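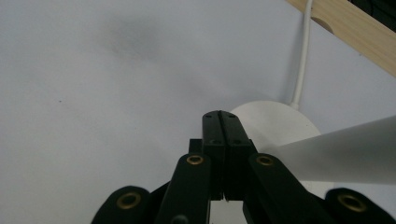

Superfície clara, provavelmente um teto, cinzento quase branco, com luz uniforme

Quem somos

A Kolum é uma pequena empresa de pintura e acabamento de interiores. Trabalhamos sobretudo em tetos e paredes de apartamentos, escritórios e salas de aula. Começámos há 9 anos com trabalhos de estuque e, com o tempo, a pintura passou a ocupar a maior parte da agenda.

O que fazemos

Reparação de fissuras e manchas, barramento, lixagem, primário e pintura final. Pintamos tetos em branco, em tons de cinzento muito claro e, a pedido, na cor da parede. Também montamos sancas e substituímos placas de gesso danificadas. Não fazemos fachadas nem coberturas.

Como trabalhamos

A primeira visita é gratuita e serve para medir a divisão e ver o estado da superfície. O orçamento segue por escrito no prazo de cinco dias úteis e é válido durante 20 dias. Antes de começar, cobrimos o chão e os móveis que não puderem sair. Os tetos são pintados antes das paredes. Entre demãos respeitamos o tempo de secagem indicado na lata, mesmo que isso obrigue a voltar no dia seguinte.

No fim da obra vemos o teto com o cliente, com a luz do dia e com a luz da divisão acesa. Os retoques pedidos nessa altura estão incluídos no preço.

A equipa e o armazém

Somos seis pessoas, todas com contrato. O armazém fica no edifício Baruvside, onde guardamos andaimes, escadas e material. Temos ali um mostruário de tons de branco e cinzento que pode ser consultado aos sábados de manhã, com marcação.

Desde a mudança para o Baruvside partilhamos o cais de descarga com a carpintaria Holmgren, a quem pedimos rodapés e guarnições quando a obra o exige.

Zona de atuação e contactos

Deslocações fora do concelho são cobradas à parte. Em agosto estamos fechados. Os pedidos de orçamento fazem-se pelo formulário desta página; indique a área aproximada e a altura do teto.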